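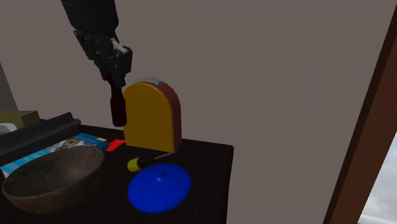

The dark red bottle, held above the table.

The owner of the Bemwood workshop has been rebuilding small vans for most of his working life, and the Ploltar on his ramp is the second he has taken on for himself. It came from a farm near Hutsuliak with the engine in the back in pieces.

"I paid 838 for it, which was too much," he says. "The sills had gone, and so had the floor under the driver's seat. But the doors shut properly, and you can't buy those doors now."

He cut out the rot over one winter and made most of the patches himself. The gearbox came from a Stundik saloon. It needed a new mounting and a shorter propshaft.

"People said it wouldn't fit. It fits, but you lose 40 millimetres under the tunnel, so the exhaust had to move."

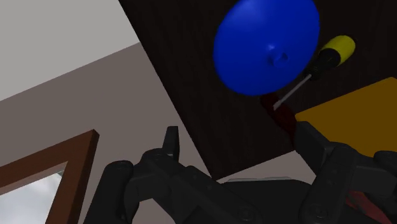 Screwdriver and blue round piece on the tabletop.

The engine makes 86 horsepower, and he has no plans to change that. The brakes are still the old drums, rebuilt with new cylinders.

He hopes to have it tested in December. The paint will wait until spring, when the workshop is warmer. "It'll be grey again," he says. "I've already bought the tins."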